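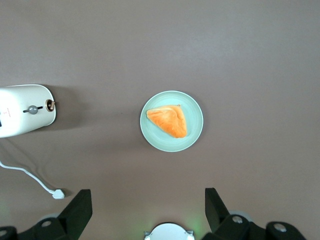 Speaker notes: Breakfast Before the Bell
Abena Sulemana, Perkbridge School Meals Service
Session begins at 8 a.m., Saturday. Main hall, Sollstead.

Slide 1. Welcome
Good morning, and thank you to the Sollstead district office for the invitation. I have been asked to report on the first full year of the breakfast program and to set out what the service proposes for September. Questions will be taken after slide 6. (Pause for latecomers. The side doors are slow.)

Slide 2. Where we started
Before the program began, breakfast was offered at 2 of our schools, and only to students who arrived on the early bus. A student who walked to school received nothing until lunch. Parents raised this with us repeatedly, and the district agreed to fund one year of open service, with no forms and no charge to families.

Slide 3. Enrollment and attendance
At the close of the year, 342 students were eating with us on a regular school day. The kitchens were planned for 600. I wish to be direct on this point: we overestimated demand in the upper grades. Older students told us that the serving time was too early and that they preferred to sit with friends elsewhere. The younger grades met our expectations in every term.
(Do not read out the school-by-school table. It is in the handout.)

Slide 4. What is served
The menu is kept plain. Bread or a roll, fruit, milk, and a hot item twice a week. Bread is baked the evening before at the Nair bakery and delivered before the kitchens open.

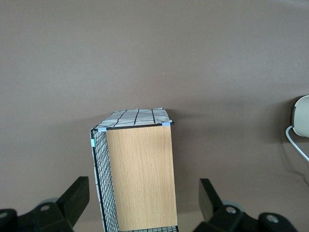

Deliveries were late on several mornings in the winter term, and the kitchens served cereal on those days. The new delivery agreement names a backup driver and requires a telephone call to the kitchen lead when a van is delayed.

Slide 5. Staffing
Each kitchen has one lead and one assistant. Leads are paid from the time they unlock the building, which was not the case under the old contract. We have also moved ordering to Brella, so that leads no longer fax their weekly counts. Training took longer than planned, and two sites still keep a paper copy. The service has no objection to this.

Slide 6. Proposals for September
First, a second serving time for the upper grades, between homeroom and first period. Second, a smaller order for those grades until attendance supports a larger one. Third, a short survey of families, sent home in the opening weeks of term.
(If asked about the cost of the second serving time: figures are with the finance office and will be sent to all attendees in writing.)

Questions. Close by thanking the kitchen leads, who are seated in the second row. Ask them to stand.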